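Prevley Collector's Figure: The Warrier (Series 3)

Home > Figures and Statues > Animated Series > Barkcombe Nights

Item no. 2643
Availability: Pre-order, shipping from 6th May
Limit of two per household

Product details

The Warrier is the third series release in Prevley's line of figures from the animated show Barkcombe Nights. It follows the character as he appears in the second half of the show, after he leaves the Night Watch and takes the grey armour from the vault under Trillov Tower. Buyers who have the Series 1 version will already own the blue Watch uniform. None of the parts from that version are repeated in this one apart from the boots.

The figure is built at one-sixth scale and stands 30 cm tall without the helmet crest. The armour is painted in two greys with a darker wash in the joints, matched to the colour sheets used for the show. The cape is fabric with a wire sewn into the hem, so it can be posed as if caught by the wind or left to hang straight.

About the character

The Warrier was the captain of the Night Watch until the fire at the grain docks, when he was blamed for opening the city gates. Most of the first season has him in hiding in the lower town, where he goes by the name of Old Tam and repairs clocks. He has no powers of his own. The armour lets him walk through stone for up to 69 seconds at a time, and it has to be left in moonlight before it can be used again. This limit is the reason he is caught in "The Long Wall" and it comes up again in the finale.

His spelling of the name is a running point in the show. He signs a note to the mayor as "the Warrier" in the first episode, the newspapers print it as written, and it sticks.

His main opponent is the Lamplighter, who was sold in Series 2 and is now out of stock. The two figures were made to the same scale and can be displayed together.

What's in the box

Figure in grey armour
Helmet with removable crest
Unmasked head
Three pairs of hands (open, fists, gripping)
Short sword and scabbard
Clockmaker's satchel
Fabric cape with wired hem
Display base, Trillov Tower rooftop
Numbered card

The base has a peg for the left boot. The figure will stand without it in a neutral pose, but use the peg for any pose on one leg.

Specifications

Height: 30 cm (33 cm with crest)
Scale: 1:6
Materials: PVC, ABS, polyester fabric, steel wire
Points of articulation: 32
Edition size: 2000
Weight, boxed: 1.4 kg
Recommended age: 15 and over

Care

Keep out of direct sun. The lighter grey will yellow over time if the figure is left on a windowsill. Dust with a soft dry brush. Do not use household cleaners on the paint, and do not wash the cape. If a hand or the head is stiff to swap, warm the joint with a hair dryer on low for a minute and try again. Forcing a cold joint can snap the peg, and broken pegs are not covered under warranty.

The crest is a tight fit the first time. Push it straight down into the slot and don't twist it.

Ordering and delivery

Pre-orders are charged when the item ships. You can cancel at any time before then from your account page. If your order includes items that are in stock, they will be held and sent with the figure unless you choose split delivery at checkout.

Early photos of this figure went up in February and showed a red lining in the cape. The lining was changed to black before production and all figures in the edition have the black lining.

Card numbers are assigned at random. We are unable to take requests for a particular number.

Returns are accepted within 30 days if the inner tray is still sealed. Opened figures can be returned only if there is a fault. Minor variation in the paint wash is normal and does not count as a fault.

Also in this range

The Lamplighter (Series 2), out of stock
Captain of the Watch (Series 1), low stock
Trillov Tower rooftop extension base
Barkcombe Nights enamel badge set
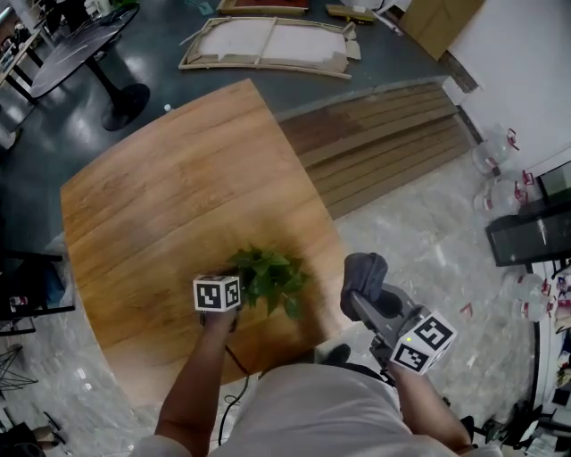 Leafy green sprigs over a wooden tabletop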